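Amerley Aryee's play table has outlived three sofas

By Vlasta Matoušek

Amerley Aryee starts talking about tables before I have my coat off. She has run the Saturday play sessions at Hulme for 4 years, and she has opinions about tablecloths. "Pale, with a grid," she says. "A kid who won't look at a puzzle will happily park a block in a square. I love that. I could watch it all morning!"

Her sessions are for families with children under five, and there are 35 on the list now. Hardly anything she puts out was sold as a toy. Cups are the big favorite, followed by whatever the cups can sit on. "A drying stand for cups is wonderful," she says. "It has posts, it has a tray, it has an edge to line things up against. You put the cup on, you take the cup off — that's a whole game when you're two."

She spent $200 setting up, most of it on the table and the foam cubes, and she still talks about the cubes with real delight. They're soft, they stack badly, and they get thrown. The rubber ducks came later, after her niece insisted. Tape is always within reach, too, and she lets the older ones make roads with it.

What about the walls? She laughs. "They're white and they get marked. I used to scrub every Friday night. Now I do it in June, once, with the radio on, and I'm much better company."

Before I leave she wants to show me how the duck should face. Toward the cups, she says, then changes her mind — and we spend another ten minutes moving things.
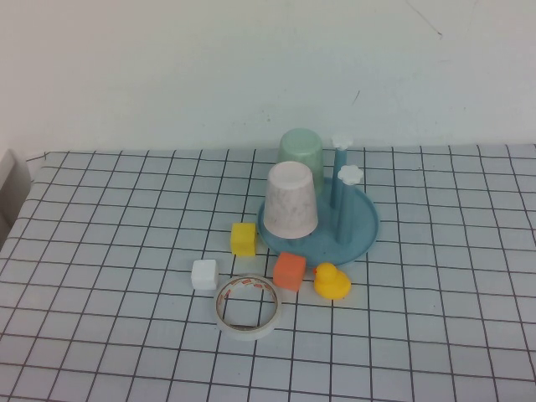
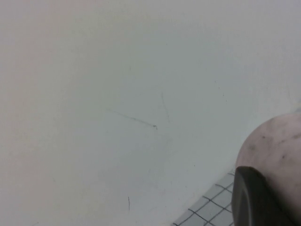 First picture: cups on and beside the teal drying stand, with the duck, the cubes and a roll of tape on the grid cloth.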